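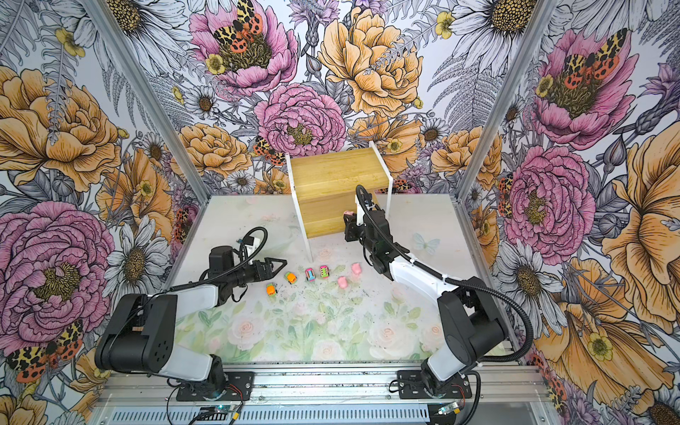

Figure 5. Demonstration cell with both arms over the work floor, toy set and wooden stand in place.

5 Running the Cell for Visitors

This section covers the use of the Vulludix two-arm cell at open days and short demonstrations. It assumes that the cell has been assembled and that both arms have passed the joint check in Section 4. For regular recording work, use Section 6 instead.

5.1 Before the doors open

1. Wipe the printed floor with a dry cloth. Do not use solvent cleaner on the print.

2. Check that the wooden stand is against the back wall and that both side panels rest flat. The stand must not rock when pressed at either front corner.

3. Look along the aluminum rail and confirm that the mounting plates are tight. Torque values are in Table 2.

4. Power up the controllers from the Idano supply, left side first. Wait for the indicator on each rail board before going on.

5. Open the Jikard console and load the profile named OPENDAY. This profile lowers the speed limit on both arms and turns off the fast return move.

6. Jog each gripper through one full open and close. Stop if the fingers do not meet evenly.

NOTE: The cables on the outside of each arm need free slack at the wrist. Check the loop with the arm fully extended as well as in the rest pose. A loop that looks fine at rest can pull tight when the gripper reaches the stand.

5.2 Setting out the toy set

1. Place the small cars on the floor between the two grippers, with space for a finger on both sides of each car. Cars that touch are often picked up together.

2. Set the pig figures to the right of the cars. They are light and tip over if the gripper closes low, so set the approach height from the pig profile. The car profile is too low for them.

3. Keep all pieces clear of the side walls. The arms can reach the walls, but the wrist has little room to turn there.

4. Select "Floor scan" in the console and compare the piece list with what is on the floor. If a piece is missing from the list, move it a short distance and scan again.

NOTE: The floral walls and floor are part of the test setup. Printed flowers, moths and butterflies are sometimes reported as pieces in the first scan. Delete these entries from the list by hand. Do not cover the print with plain paper during a demonstration, as the stored calibration was made with the print exposed.

5.3 Demonstration sequence

The standard sequence takes 16 minutes with one operator at the console.

1. Announce the start and press "Arm both." Keep one hand near the stop button from this point on.

2. Run "Single pick, right." The right arm takes one pig figure, raises it in front of the wooden stand and holds.

3. Leave the right arm in the hold and move the left gripper toward the cars with its fingers open. Visitors usually ask questions here, and the hold can be kept until they are done.

4. Run "Single pick, left" on the nearest car. The program sets the car on top of the stand and returns the arm to its rest pose.

5. Release the right arm. Repeat with other pieces as time allows.

6. Press "Disarm both" before answering any request to look inside the cell.

CAUTION: Never reach into the cell to straighten a piece while either arm is armed, even if the arm is in a hold. A hold ends when the controller loses contact with the console.

CAUTION: Do not hand the console to visitors. Use the Gwynne hand control in guest mode, which limits travel to the open area of the floor.

5.4 Faults during a demonstration

Code 1412 — grip lost. The piece has slipped or was never held. Open the gripper, disarm, put the piece back and scan again.

Arm stops short of the stand. Check the stand position first. If it has moved forward, push it back against the wall and rerun the sequence from step 2.

Piece dropped under the stand. Leave it until the session ends. The gap is too low for the gripper.

5.5 After the session

Disarm both arms, park them and switch off the supply. Clear any debris from the floor and count the pieces back into the tray.

2 comments
16 shares

Related sections
Checking the joints before first use
Recording sessions with two arms
Replacing gripper fingers
Guest mode on the Gwynne hand control
Jikard console: profiles and speed limits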